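Geltberg 410 Under-Cabinet Range Hood

Slim-line extractor for wall cabinets, 9-speed control, ducted or recirculating

Model: Geltberg 410
Manufactured by Szalai
Finish: brushed steel or matte black
Availability: in stock, ships from Pledton warehouse

Overview

The Geltberg 410 is a slim range hood built to mount beneath a standard wall cabinet. The body is folded from a single sheet of steel, with the fan and motor carried on a removable plate. The number in the model name is the depth of the hood body in millimeters, measured from the rear wall to the front lip with the visor closed. The visor slides forward to extend the capture area over the front burners.

The hood can be ducted to the outside or set up to recirculate through carbon filters. Ducted operation is preferred wherever a wall or roof outlet can be reached. Recirculation removes grease and some odor but does not remove moisture or combustion gases. Do not use recirculation as the only ventilation above a gas cooktop.

Airflow and speed control

The fan has nine speeds, set by a rotary dial at the right end of the control strip. Speeds 1 to 3 are intended for simmering and for clearing the room after cooking. Speeds 4 to 7 cover most frying. Speeds 8 and 9 are boost settings and drop back to 7 after a fixed interval. The last speed used is held in memory when the hood is switched off at the dial, but not after a loss of supply.

Airflow at the outlet depends on the duct run. Each 90-degree elbow has a larger effect than a short length of straight duct, and two elbows placed close together should be avoided. Flexible foil duct is not approved for this model. 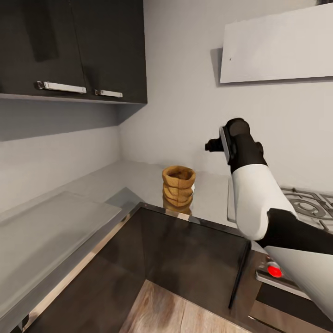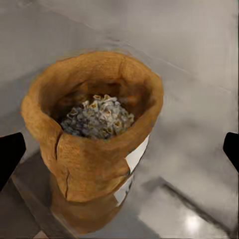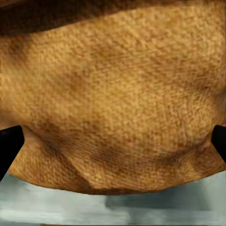
Mounting

The cabinet base must be flat, level and able to carry the full weight of the hood. Where the base panel is recessed, fit filler strips of solid wood along both sides before drilling. Four screws are supplied for wood. They are not suitable for metal cabinets.

Mark the hole positions with the paper template, then check the duct opening against the collar before cutting. The collar may be fitted at the top or at the rear. Close the unused opening with the blanking plate and all of its screws. A plate held by only two screws will buzz at higher speeds.

Keep the clearance stated by the cooktop maker. If the cooktop manual and the hood manual give different figures, use the larger one.

Electrical

Maximum load is 200 watts with the fan at full speed and the lamps on. The hood is supplied with a cord for a grounded outlet inside the adjoining cabinet. Direct wiring is possible with the Fosau junction kit, ordered separately. Disconnect the supply before removing the motor plate.

Filters and cleaning

Two mesh grease filters lift out from the front edge. Wash them by hand or in a dishwasher. Some discoloration of the mesh is normal after machine washing and has no effect on performance. Let the filters drain fully before refitting.

Carbon filters cannot be washed. Replace them when odor remains in the room at speeds that used to clear it. Wipe the body with a soft cloth and mild detergent, following the grain on the brushed finish. Scouring pads and chlorine cleaners will mark both finishes and are excluded from warranty cover.

In the box

Hood body with motor plate fitted
Mesh grease filters (2)
Duct collar with backdraft flap
Blanking plate and screws
Cabinet screws (4)
Paper template
Installation manual

Sold separately

Carbon filter pair, part 1775
Fosau junction kit
Filler strips, unfinished
Replacement lamp module

Notes on earlier versions

Hoods with a push-button control strip use a different lamp module and a narrower grease filter. The current filters will not seat in them. Check the rating label behind the left filter before ordering parts. Carbon filter 1775 fits both versions.

Orders placed in December may ship from the Fosau depot with the manual packed outside the inner carton. Check the outer packaging before discarding it.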